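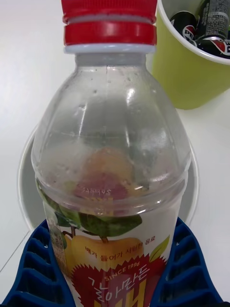 Inicio Números Autores Buscar

4. Jornada de puertas abiertas

4.1 Montaje y público

La demostración se hizo en la nave de Fornevbridge, 18 sep 2019, con el mismo brazo y el mismo controlador de la sección 3. Ningún cambio de software respecto a la versión de laboratorio salvo el límite de velocidad, rebajado para poder trabajar con gente cerca. Grupos pequeños, 16 en total a lo largo de la jornada. Cada grupo elegía un objeto de la mesa y el sistema, Bateo, intentaba agarrarlo y trasladarlo. Sin ensayo previo con el objeto elegido.

La mesa se preparó a propósito con envases comerciales corrientes. Nada de cubos ni cilindros de calibración. Los botes y botellas transparentes entraron por petición de Lindqvist, que aporta los casos difíciles del proyecto y venía insistiendo desde la primera reunión.

4.2 Procedimiento

Una orden por turno, dada por el visitante a través del panel. El operador solo intervenía con la parada. Se registró la cámara de muñeca en todos los intentos, además de fuerza y apertura de la pinza. Total: 98 intentos válidos. Se descartaron 2 por pérdida de la señal de vídeo, no se repitieron.

El criterio de éxito es el de la sección 3.2: objeto levantado, sostenido y depositado en la zona pedida. Los agarres que terminan con el objeto girado cuentan como éxito si no hay caída. Criterio discutible, lo sabemos; se mantiene para poder comparar.

4.3 Envases transparentes

El caso que más interesó al público y el que peor llevamos. La figura 4 corresponde a un agarre de este grupo, visto desde la muñeca: los dos dedos azules sobre la etiqueta, por debajo de los hombros de la botella. Es la zona que buscamos. La etiqueta da textura al detector; el plástico de arriba, con gotas y brillos, casi nada útil. También se ve a través de él el dibujo de la cara opuesta, y eso en nuestro mapa de profundidad aparece como una superficie que no existe.

Figura 4. Agarre lateral de una botella de plástico transparente con tapón rojo. Al fondo a la derecha, vaso de papel con latas negras.

El vaso con latas plantea otro problema. Objetos oscuros muy juntos, apoyados unos en otros. La segmentación tiende a unirlos en una sola pieza y el punto de agarre propuesto cae entre dos latas. No lo tratamos aquí, queda para el trabajo de octubre.

4.4 Observaciones de los visitantes

Recogidas a mano, sin cuestionario, así que valor limitado. Se preguntó sobre todo por la lentitud. Varios esperaban que el brazo leyera el texto de la etiqueta para reconocer el producto; Bateo no lee texto, usa forma y contorno. Tambien hubo preguntas sobre qué pasa si alguien mueve el objeto a mitad del recorrido. Respuesta corta: se para y vuelve a planificar.

Los registros de la jornada se añaden al conjunto Flastent, que pasa a tener 2212 secuencias. Etiquetado todavía pendente en parte.

Compartir (16) Comentarios (2)

Artículos relacionados
Detección de contornos en plástico translúcido
Flastent: formato y normas de anotación
Planificación con límite de velocidad en espacios compartidos
Segmentación de latas en contacto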